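Feeding Schedules for Older Cats: Notes on the First Year

The purpose of this post is to record how meals are arranged for Fina, a senior cat, and which changes have been kept.
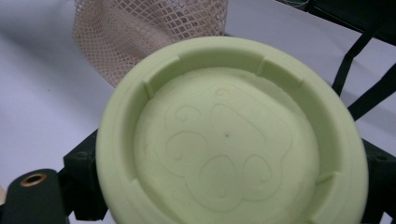
Meal times

Fina receives 2 meals per day, the first at 6:30 a.m. Dry food was withdrawn in July on the advice of her veterinarian, Dr. Kumudini Pramanik. Leftover wet food is discarded after one hour.

Weight records

Weight is entered in a notebook each month. Owners are advised to use the same scale every time. Any steady loss should be reported to a clinic.

Absences

During travel, Reece Whiteley follows the printed schedule and leaves a note after the evening meal. Readers may request a copy of the schedule in the comments.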